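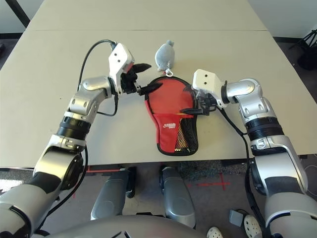 Right gripper drifts open during bimanual hold, left one is fine

hattar_bench
Okay, I've been chasing this for most of September and I'm out of ideas. Two-arm setup, two-finger grippers on both wrists, soft and floppy objects on a table. Both sides get the same close command. Left holds all day. Right one closes fine, then slowly relaxes over a couple of minutes until whatever it's holding sags out of the fingers.

Done so far: swapped the finger pads left to right, reflashed the gripper firmware, re-ran the homing routine. No change at all. Anyone seen this?

widad_d
Pads were never going to be it if it closes fine and then lets go. What's your cable doing on that side? If it hangs down the inside of the arm with no strain relief at the wrist, every elbow move tugs on the connector. We had one that lost a pin just long enough for the driver to drop to idle current, and it looked exactly like drift.

hattar_bench
It does hang down the inside, yeah. The left one loops up over the top of the wrist and back along the arm, different person routed it. But I don't get any comms faults in the log, so I sort of crossed that off?

koltgate_nour
Disagree with Widad a little here. A dropped pin gives you a sudden release in my experience, and you said slowly. Slow sounds thermal to me. The driver heats up, folds back the current, and the fingers relax. What's your hold current set to on each side? And don't go by the config file, read it back from the driver.

widad_d
Thermal would hit both sides though, same command, same duty.

koltgate_nour
Only if both sides really have the same settings! A reflash puts ours back to defaults and then you have to push the limits again. Did you reflash both or just the bad one?

hattar_bench
Just the bad one... but it was drifting before the reflash too. Reading the values back now, hang on.

hattar_bench
Well. Left is limited to 13, right is at 14 (percent of rated, in hold). So the right one is set HIGHER and it's the one letting go. Temp on the right driver after a long hold is way over the left. Not sure who wins the argument here.

koltgate_nour
One percent won't cook anything on its own. Is something making it work harder? Put it in free mode and move the fingers by hand, do they feel the same?

tormod_b
Coming in from the maintenance side. I look after a few of these arms at Jusetti and the thing I'd check before any more settings is the slide inside the gripper. Ours collect fuzz. Plush, felt, zipper pouches, all of it sheds, and it packs in behind the fingers. The motor stalls against the fuzz, thinks it's gripping, and then the lump squashes down slowly and the grip goes soft. Heats up too.

What I do:
Power off at the wrist, wait for the light to go out.
Two screws on each finger, lift them straight out. Keep left and right apart.
Tweezers first, then a dry brush. Don't blow air in there, it just drives the lint into the bearing.
Tiny dab of the light grease, wipe off most of it.
Fingers back on, re-home with nothing between them.

I do it every 200 hours or so. Takes up to 14 minutes if a screw is being stubborn.

widad_d
Dry brush, fine, but I wouldn't grease it at all if you're handling fabric. Grease plus lint is felt. We run them dry and clean more often.

tormod_b
Ran ours dry for one winter and wore out a rail. I'll keep my grease, thanks :)

hattar_bench
Pulled the fingers on the right side after lunch. Tormod, there was a gray plug of fluff in there the size of a pea – gross. Brushed it out, went with a tiny bit of grease (sorry Widad), re-homed. It's been holding a pouch for forty minutes and the driver temp is sitting right next to the left one.

koltgate_nour
Nice! Still match those two hold values or it'll bug you later.

widad_d
And please tie that cable down. Leave slack at the elbow, one soft strap behind the wrist, then run it through full travel slowly with your hand on the stop. I still think it's going to bite you.

hattar_bench
Both set to 13 now. Straps are on order from Caltel, I'll do the cable when they get here. Is anybody using a sleeve over the wrist to keep the lint out, or does that just get caught in the fingers?

tormod_b
Tried it. Got caught in the fingers.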